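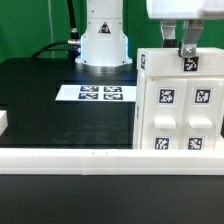 Home Shop Teas & Tins Workshops Basket Contact

Skiviva Loose Leaf Tin, Large

I've been selling tea from my little shop in Kesville long enough to get fussy about tins, and this is the one I use in my own kitchen! It has a proper inner lid that you press down with your thumb, then the outer lid goes over the top, and the two together keep a smoky tea from getting into everything else on the shelf (ask me how my shortbread tasted last March).

The large holds 80 grams of a big twisty oolong, or quite a bit more if you drink something fine and broken like a breakfast blend. Hand wash only, please, and let it air out overnight with both lids off before you fill it. I put mine through the dishwasher once and the inner lid has never sat right again — my own fault.

Colors are cream, moss and a dark plum that Vilja Toivonen talked me into ordering. I wasn't sure about the plum, but it keeps selling out before the other two, so she gets to pick the next one as well.

Labels are sold separately. The Misitz paper ones peel off clean, and you can write on them in pencil.

Item no. 3572. Ships in a plain box with tissue — tell me at checkout if it's a gift and I'll tie a ribbon on it.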